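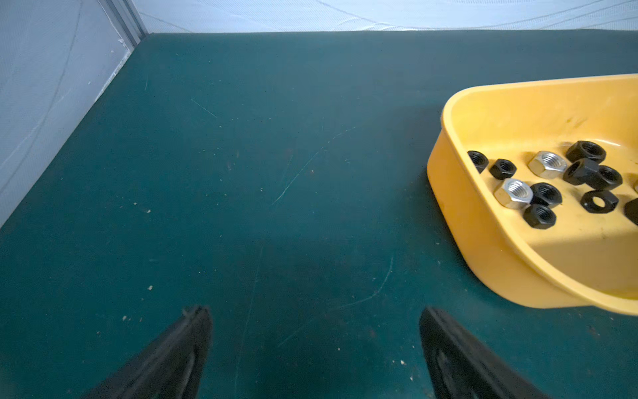

Keeping a workbench usable

Most benches go bad slowly. A drip of glue gets left overnight, a knife goes through the cardboard, and a year later the drawer slides you are assembling rock on a lump of dried epoxy. What follows is what I do with mine, plus a few things readers have written in with. None of it takes special equipment.

Clearing off

Take everything off before you clean. Wiping around the vise and the jar of pencils leaves a ring of grit that works its way back out over the next week. I put the small stuff in a dishpan and set the dishpan on the floor.

Vacuum first, then wipe. If you start with a wet rag you make mud out of the sawdust and push it into every scratch. Use the brush attachment, not the bare nozzle. If there are metal filings on the bench, wrap a magnet in a plastic sandwich bag, drag it over the surface, then turn the bag inside out over the trash and pull the magnet free. Do this before the vacuum if your vacuum has a foam filter.

For the wipe, warm water with a small squirt of dish soap is enough for painted, laminate, or rubber tops. Wring the rag out hard. Bare wood gets a barely damp rag and nothing else.

Dried glue

White and yellow wood glue softens under a wet rag. Fold the rag in four, soak it in hot water, lay it on the spot, and leave it until the glue goes milky. Then lift it with a plastic scraper. An old gift card works but the corner goes soft fast, so have a couple.

Hot glue comes off with rubbing alcohol. Run a few drops around the edge of the blob with a cotton swab, wait a minute, and pry. It usually comes up in one piece. Test the alcohol in a corner first if the bench is painted.

Super glue needs acetone, and acetone will take off paint and dull a lot of plastics. On a painted top I leave super glue alone and shave it flat with a fresh single-edge blade held almost level.

Epoxy, once cured, you scrape or you live with. A heat gun on low will soften some kinds. Keep it moving and open a window.

Pencil, marker, and ink

Pencil comes off with a white vinyl eraser. The pink kind smears. Permanent marker comes off with alcohol on a rag, in small circles, turning to a clean part of the rag as it picks up color. Ballpoint is harder. Alcohol will lighten it, and after that I stop.

Marina Tzanetos wrote to say she draws over old permanent marker with a dry-erase marker and wipes both off together. I tried it on a scrap of melamine and it worked on a fresh mark. It did very little on one that had been there since last August.

Scratches

Light scratches on a work surface don't need fixing. They get wider if dirt sits in them, so brush them out with an old toothbrush when you clean and leave it at that. If they catch a fingernail and you do fine work, such as cutting leather or paper, they will pull your blade off line. In that case put a cutting mat over the area.

On a wood top you can steam out a dent if the fibers are only crushed. Put a damp cloth over it and touch the tip of a hot iron to the cloth for a few seconds at a time. Let it dry overnight and sand with 150 grit. A cut won't steam out, only a dent.

Sacrificial tops

The best thing I ever did to my bench was to stop working directly on it. A sheet of hardboard cut to size, held down with four short screws set below the surface, takes all the abuse. Flip it when one side is bad, replace it when both are. Oil or wax it before the first use and glue will pop off instead of soaking in.

For painting, rosin paper is better than newspaper. It's heavier, it doesn't leave print on the work, and it stays down with a piece of tape at each corner. For anything sticky use freezer paper, shiny side up.

Leonidas Karras uses a roll-up silicone baking mat for gluing small parts. Dried glue peels off in sheets. He keeps 2 and swaps them. They do slide, so put a scrap of shelf liner underneath.

Light

If you can't see scratches in what you are finishing, the light is coming from the wrong place. An overhead fixture behind you throws your own shadow on the work. Put a lamp low and to the side, on the left if you are right-handed, and rake the light across the surface. Sanding marks show up right away.

A pale wall or a white sheet behind the bench helps more than a brighter bulb. I tacked up a cheap shower curtain liner behind mine. It bounces light back onto the work and it wipes down. Iron out the fold lines on the lowest setting under a towel, or hang it in a warm bathroom for an afternoon, or do what I did and leave them.

Height and steadiness

Stand next to the bench with your arms hanging. The top should come to the crease of your wrist for planing and sawing. For small assembly work it should be higher, closer to your elbow. If you do both, build the bench for sawing and make a riser box for the rest.

A bench that wobbles is usually loose and not uneven. Tighten the leg bolts before you start cutting shims. If it still rocks, slide playing cards under the short leg until it stops, count them up, and cut a shim to that thickness. Glue it to the leg, not the floor.

If the bench walks when you plane, put weight on the bottom shelf. Two bags of sand inside contractor bags will do it. Jurgita Vaher uses old exercise plates, which take up less room.

Keeping small parts from rolling off

Screw a strip of half-inch molding along the back and one side. Leave the front open so you can sweep. On a slick surface, lay down a piece of felt or an old mouse pad while you have parts out.

Muffin tins are good for sorting screws during a repair. Go left to right in the order you take things apart and put them back right to left. Write on masking tape next to each cup if the job will run past one evening.

Clamps, rags, and other things that pile up

Hang clamps from a length of pipe or a board on edge. Wax the threads once a year with a candle stub. Wipe glue off the bar when it's wet.

Rags with linseed oil, tung oil, or oil-based stain on them can heat up and catch fire in a pile. Spread them flat outdoors, in a single layer, until they are stiff and dry. If you can't do that, put them in a metal can with a tight lid, cover them with water, and ask your town how to get rid of them.

Throw out sandpaper once it quits cutting. I kept a drawer of dead sandpaper for years and never used a sheet of it.

A question that came in

Evangelia Tzavaras asked whether to paint or oil a new plywood bench. If you will be doing mostly gluing and finishing, oil and then paste wax. If it will be mostly electrical repair, sewing machine work, or anything with small dark parts, paint it a light or medium color and let it cure for a full week before putting anything heavy on it. Porch and floor paint holds up better than wall paint. Two thin coats with a foam roller. It will still scratch, and you can touch it up from the same can if you store the can upside down with the lid hammered tight.

Next time: sharpening kitchen scissors, and what to do about a drawer that smells of onions.

This site uses cookies to remember your settings and count visits. By continuing to browse you agree to our use of cookies. Accept | Manage preferences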